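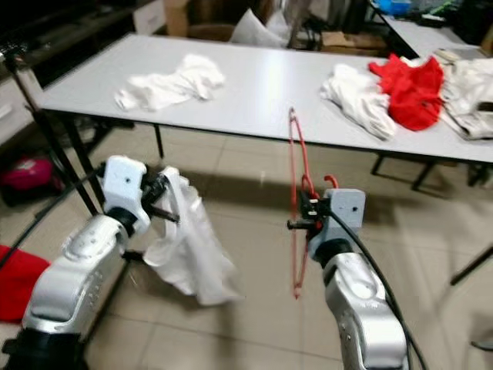

The red goes last, Remo Holzer wrote in the margin of the procedure, and it goes by itself. I initialled the change and filed it under colour transfer.

The Gullgate contract covered 319 garments from the Pivmont house, to be sorted, hung or folded, and entered in the register before the estate settled in January. Each entry took a number, a colour and a condition. Whites were graded in three steps: white, off-white, grey. Holzer disputed the third. He had known the woman for up to 83 months, by his own reckoning, and maintained that she had owned nothing grey.

I pointed out that the register recorded the garment as received. Entry 158 had been white when purchased – the Ortner receipt was in the pocket – and was grey now.
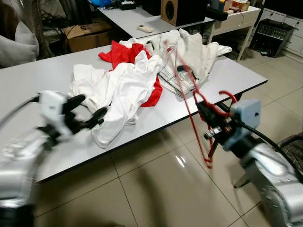 He asked whether the receipt would be entered as well. There was no column for it. I proposed the remarks field, which accepted a single line, and he dictated one: bought for a wedding, worn twice. I shortened it to worn twice.

By four in the afternoon we had reached the end of the whites. Holzer read the revised procedure again and checked the red one for tags, seams and missing buttons. He gave its condition as good. He gave its colour after a delay I estimated at a minute, and then he asked what Brimero would do with unclaimed items.

Clause six, I said. They were held until spring and then donated.

He took the pen and wrote his own name in the column for claimants. 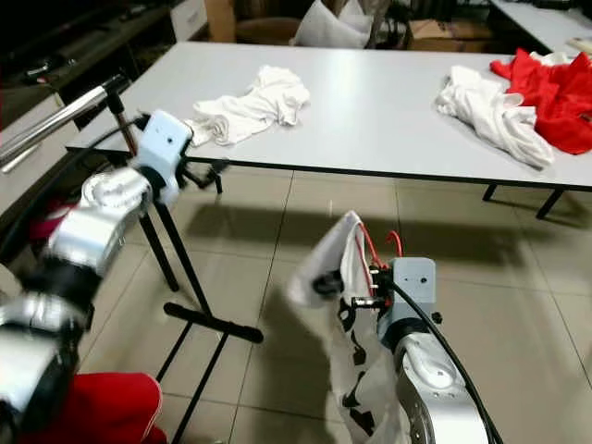 Whites and one red on the long table, Gullgate.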